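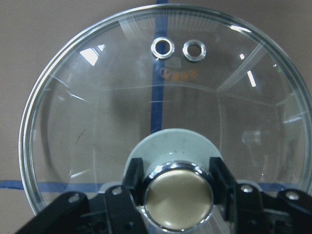 Pemenow opened its spectacle lens workshop at Wasstead to the public on 5 Oct 2026, and I went along because I have worn glasses since junior school and had never seen any being made. Most of the lenses ordered through high street opticians in our area come from there. The first talk was on reflections, and I had expected it to be a sales pitch for coatings, but it was fairly sober. Any clear glass does it. A round glass lid laid over a strip of dark-blue tape lets you follow the tape well enough, but there are faint reflections across it, and a spectacle lens without a coating puts much the same thing between you and the road at night. The woman giving the talk had two pairs of glasses with the same prescription, one coated and one plain, and passed them along the rows with a small torch. The difference was easier to see than I thought it would be.

Getting there was simple. The 326 bus stops at the bottom of the estate and the workshop is the long building past the tyre place. There is parking, but it was full by mid-morning and people were being sent to the garden centre. Booking was by phone or through participating opticians. I booked late and got the last tour before lunch.

We were asked to leave coats and bags in the canteen and were given overshoes and a pair of safety glasses. These went over my own glasses and steamed up a bit. Anyone who uses a hearing aid should know that the surfacing room is loud. They lent out ear defenders at the door, and the guide stopped talking while we were in there and took questions afterwards in the corridor.

The order of work is roughly the order you walk round in. Lenses arrive as thick blanks, already curved on the front. Each pair goes into a plastic tray with a paper ticket, and the tray stays with it all the way to the end. The back of the blank is cut to the prescription, then polished. What surprised me was how cloudy a lens is after cutting. It looks like bathroom window glass. Polishing takes a few minutes, and it comes out clear.

After that it is checked on a focimeter, the same instrument the optician uses to read your old glasses. If the power is outside tolerance the lens is thrown away and the ticket goes back to the start. I asked how often this happens and the guide said it varies by lens type, with the strong prescriptions and the varifocals failing more. That fits with how long I have waited for mine in the past. The workshop sends out over 2,000 lenses in an ordinary week, more in December when people are using up their allowances from work schemes.

Coating was behind a window. Lenses are washed, dried and loaded on to a dome that turns inside a vacuum chamber. The chamber is a Foltel and was put in last year. There is not much to see once the door is shut, only a screen with a graph on it, and a cycle was already under way when we got there. The guide explained that the anti-reflection layer is made up of several very thin layers, and that the slight green or purple tint you notice on some glasses is what is left of the reflected light. She also said that most of the scratched coatings sent back to them have been cleaned dry, on a shirt or a tissue. Rinse under lukewarm water first, then use the cloth. Hot water is bad for the coating, and so is leaving glasses on a car dashboard in summer. I have done both.

The glazing bench was the part I enjoyed most. A machine traces the inside of the frame and then grinds the lens to match, but fitting it is still done by hand. We watched a pair of plastic Vaněk frames being warmed and the lenses pressed in, which took less time than I would have spent finding my screwdriver. Rimless frames are slower because the lens has to be drilled. One of the fitters let people try marking up a lens with a pen on a dummy pair, to show where the centre of the pupil should fall. My marks were out by enough that I would have been seeing badly through them, he said, and probably getting headaches. He said that this measurement is the one most often missing when people bring in a prescription and want glasses made elsewhere.

Back in the canteen there was tea and a table with leaflets. Two opticians from the town were there to answer general questions but were not doing tests. I asked about my varifocals, which I have never got on with for reading in bed. The answer was that the reading part is at the bottom of the lens and if you are lying down you are looking through the wrong bit, so a separate pair of single vision readers is worth having. Cheap ones from the chemist are fine for some people, though not if your two eyes need different powers, as mine do.

There was also a collection box for old glasses. They take them with or without cases, as long as the frame is not broken.

A few practical points for anyone thinking of going to the next one. The tour lasts two hours with hardly anywhere to sit until the canteen. The floor is level throughout and a man in our group managed it in a wheelchair, although the glazing room is narrow and he had to reverse out. Children under twelve are not allowed past the canteen. Entry was £4, paid in cash at the door, and it included the tea. Toilets are at the canteen end only, so go before you start.

I would have liked longer at the focimeters and a bit less on the history of the building. There was no chance to see contact lenses - Pemenow does not make them, and I had misread the poster. The next open day has not been fixed yet. The leaflet says to ask at your optician's in the spring, or ring the workshop and leave your number.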